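Chapter 8
Packing and Carrying Goods from the Shop

In the previous chapter we followed goods from the warehouse to the shelf. Now we look at the last step, which many students consider too simple to study: how the purchase is put in a bag and carried home. A shop can do everything well and still lose a customer when a jar breaks on the stairs.

After reading this chapter you should be able to explain the difference between a carrier bag and a tote bag, choose the order of packing for a mixed purchase, and calculate the cost of bags for a small shop.

8.1 The bag and its opening

The opening of a bag is more important than its size. When the mouth stays open without help, the packer can see what is already inside and can place the next item well. A soft bag closes on itself, so one hand is always busy with holding it. Boxes should stand against a side wall, and smooth or slippery packages need a neighbor which keeps them in place.

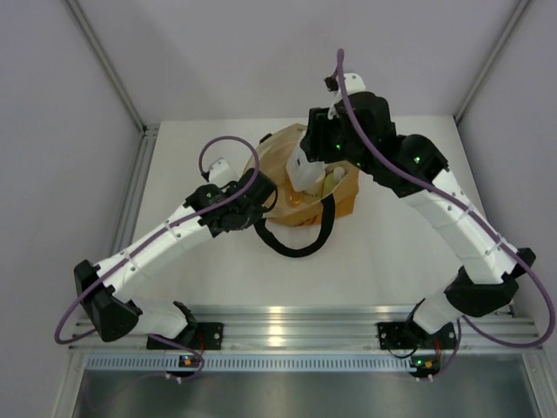

Figure 8.1 An open bag with black handles. A white package is tilted inside it.

Handles must also be considered. Long handles can be worn on the shoulder, but during packing they fall into the opening and get under the goods. Before placing the first item, the packer should lay both handles to the outside.

8.2 A case: the Gough shop

Hywel Vaughan opened a household goods shop in the town of Darine in April. He bought 132 fabric totes from a supplier named Fitex and sold them at the counter for two dollars each. By the end of the first season he had sold 66 of them, exactly half. His partner, Ifor Gethin, wanted to give the rest for free with every large purchase. Vaughan did not agree at first. In his opinion, a customer who pays for a bag will bring it back.

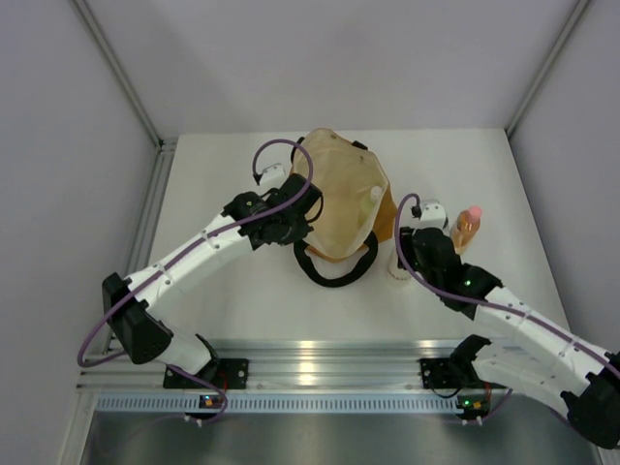 Bottles caused most of the complaints in the shop. Customers laid them flat on top of other goods, and the caps opened on the way home. Gethin wrote a short rule for the staff: bottles go in first, upright, with something soft between them. Heavy items stand next to them, and bread or eggs come last. Shops in nearby Farkine later used the same rule, with small changes for glass.

Before you continue to Section 8.3, write down how your own last purchase was packed, and in which order.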